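Notes for unit 9, gripper comparison. I wrote most of this up from what I said in the lab plus the bits I forgot to say, so read it before you come to your bench slot. If you only have time for one part, make it the section on scoring.

## What we're comparing

Two finger designs, same arm, same controller, same task. The first is the Danenach finger, a stiff one with a flat inside face. The second is the Wirby finger, softer at the tip and slightly curved. Stojan Dimitrov cut the adapter plates for both, so they bolt on in the same place and you don't have to redo the reach calibration when you swap (you do have to redo the zero, see below).

I get asked every year why we don't just read the spec sheet. Well, the spec sheet gives you a grip force and an opening width, and those are good numbers to have! But they were measured by squeezing a nice square block straight on. Your gripper is going to meet a round pen at a bad angle with another pen lying against it, and I've yet to see a column for that.

## Why pens and baskets

A marker is a great little test object. It's light, it's round, it rolls, and the cap makes one end a different shape from the other. Mix in a few highlighters and the body shape changes too, so a closing width that suits one may be wrong for the next. Sorting them into baskets adds a second problem, the release, and people always forget about the release. A finger that grips like crazy can also be a finger that won't let go cleanly over a mesh basket.

It also costs next to nothing. Ankica Dumitrescu ran this unit before me with machined steel pegs, and she still has opinions about what happened to the tabletop.

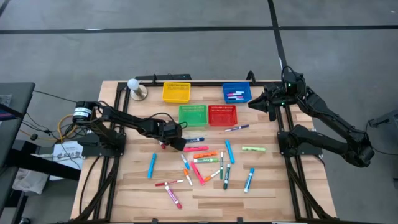
Markers on the table in both views, and more than one arm sharing the space. 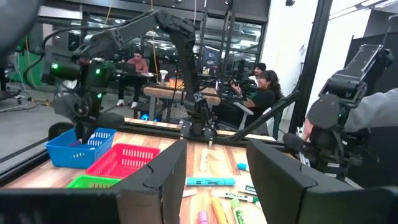 **How hard should I close the gripper on a marker?**

Start at the lowest setting that holds the marker still through a slow lift, then go up one step and stay there for the whole run. If you change the closing force halfway through, you can't compare the two halves, so throw the run out and start again.

## Running a trial

1. Zero the gripper with nothing between the fingers. Do it again after every finger swap.
2. Scatter the pens by hand. Don't arrange them nicely, and don't look for an easy one.
3. Start the log before the arm moves.
4. Pick, carry, release. Let go of the controls completely before you write anything down.
5. After 35 picks, stop and swap fingers, even if things are going beautifully.

Please keep the speed where I set it. Last March we had a group quietly turn it up to get finished before lunch, and their Danenach numbers looked awful until Vesela Đorđević went back through the log and spotted it.

## Scoring

Every pick gets one of these:

- **Clean:** lifted on the first close, landed in the right basket.
- **Fumbled:** needed another close, or the pen turned in the fingers, but it got there.
- **Dropped:** left the table, then left the gripper.
- **Stuck:** made it to the basket and wouldn't release.

A pen that slips out before it has left the table is a fumble if you recover it and a drop if you give up. I know the wording above is a bit loose on that, so use this rule.

Across all the groups so far we have 206 scored picks with the Wirby finger. It fumbles less on the round barrels, and it gets stuck more. I don't want to say much beyond that until your results are in — you'll go looking for whatever I tell you.

## Camera view

Score from the wrist camera first, then check against the overhead view. From the wrist you get a lovely look at the fingertips, but the fingers themselves hide a good part of the table, and anything close in beside them is guesswork. The overhead view is the other way round: great for where everything is, poor for whether the tips are touching.

If the two disagree, write down both and flag the pick. Vlasta Kelmendi is collecting the flagged ones for her project on grasp detection, so they're useful to somebody even when they're annoying to you.

## To hand in

A one-page table per finger, your raw log, and a paragraph on which finger you'd choose for a job you name yourself. Say what the job is first. Giuliana Benavides is grading these and she'll take a short plain answer over a long one any day. Spare adapter screws are in the drawer marked Gashi.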